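About Hollenstein

Hollenstein is an interior architecture studio founded by Setsuko Matsuda. We plan and fit out small hotels, guest houses and shops – mostly in older buildings that need new floors, lighting and storage. Our office is on the second floor of the Brellis building, next to the sample room.

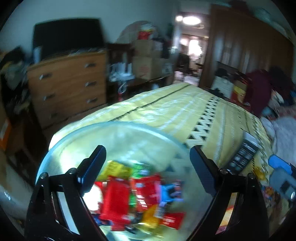 Our work

We have completed 68 projects, the largest being the Stirier guest house, with 20 bedrooms and a shared kitchen. Each job has one lead designer from first survey to handover. Joinery is made by Lenotov, our partner workshop, to our own drawings. 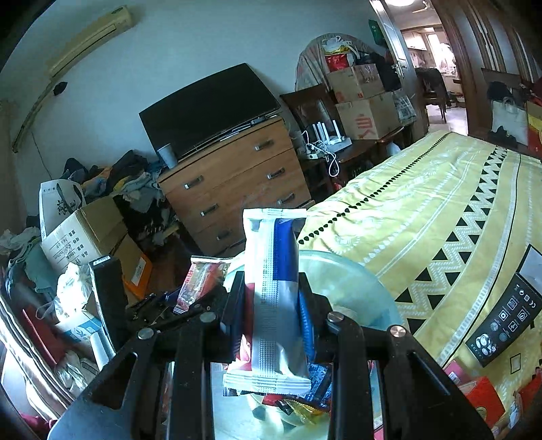
Snack bowl and yellow bedspread

The sample room is open to clients on Friday. Please call first.

Hollenstein, 333 Brellis Street | Contact | © Hollenstein. All rights reserved. | Back to top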